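**Claims reader, Ritside supplements (part-time, April start)**

Most supplement labels promise more than anyone has checked. We sell 59 products and would like fewer of ours to do that. You'll read every label and sales sheet, ask where each claim came from, and strike it if the answer is weak. "Supports vitality" is not an answer.

A nutrition degree helps. Belief in miracle powders doesn't. Expect arguments with sales.

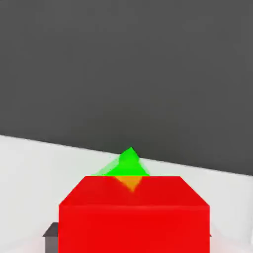
*Red cube with a green shape behind it. Computer rendering.*

Write to Svenja Voß. Two pages at most, no headshots.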